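"I used to be the one with the good hands"

A bench technician on 17 years of stitching, and the pair of arms now doing it in the next bay

The suture bench at Troltholm is at the far end of a corridor that smells of disinfectant and toast. Thread comes here to be tested before any surgeon is asked to trust it: pulled, knotted, pulled again and written up. For most of the firm's life the knotting was done by people on stools. Since February a good share of it has been done by Trornon, a two-armed system whose name the staff pronounce in at least three ways.
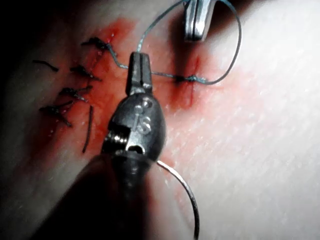
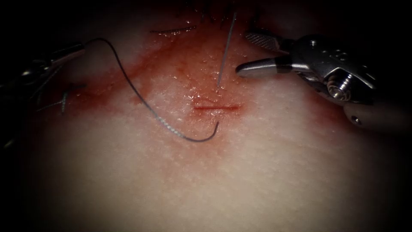
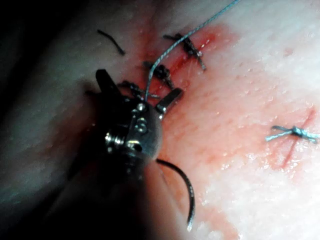 Stitching at the Troltholm bench: curved needle, braided thread, short cuts to close.

The good hands

The technician I've come to see has been here 17 years and asked to be left nameless, "so my mother doesn't find out I've been complaining". She makes the tea, badly, and talks with one eye on the monitor.

"People would bring visitors to look at me," she says. "I was on the tour. You had the loading bay, the cold store, and then me, doing a row of knots. Now the visitors stand with their backs to me."

Does she mind? She thinks about it for longer than I expected.

"I minded for a fortnight. Then I noticed my neck had stopped hurting."

A full batch used to mean 400 knots, shared between two people over a long day and finished, by her account, in silence and bad temper. Her own share was 200. She still ties a few each morning for comparison, and she won't tell me whose are neater.

What the day looks like now

Much of her time goes on the part before the stitching. She lays out the pads, checks the thread and decides where the cuts go. Then she watches. Watching, she says, is harder work than it sounds, and it doesn't look like work at all to anyone walking past with a clipboard.

"With my own hands I knew a stitch was going wrong before I could have told you why. You feel the thread drag. On a screen you've only got your eyes, so I've had to learn what drag looks like. I'm still learning, to be fair."

The control software, Veltix, keeps a log of every session. She keeps one too, in a hardback notebook. Hers has more swearing in it.

"Veltix will put 'session paused'. I'll put who paused it and what they said when they did."

The argument about the stools

Not everything went smoothly. When the arms came in, the plan drawn up by Fehr, the consultants, had the bench team moved upstairs to an office with a carpet. It lasted 2 weeks. Nobody could hear the machines from there, and the team had come to rely on hearing them. The stools came back down in the goods lift. The carpet, I'm told, is very well preserved.

Her pay grade went up, after some letters. Her job title changed as well, to something with "oversight" in it that she asks me not to print. The younger colleague at the next stool was taken on after the arms arrived and has never tied a full batch by hand. This worries her more than anything else we discuss.

"She's quick, and she spots things I don't. But she's judging knots when she's hardly tied any. I've asked for an afternoon a month when we switch it off and just sew. They said they'd look at the budget. It's thread! We're a thread company!"

At half past three the monitor gives a soft double beep and she is off the stool before I've put my cup down. She leans in, looks for a while, makes a note in the hardback and comes back.

"Fine," she says. "I'd have pulled it a touch tighter."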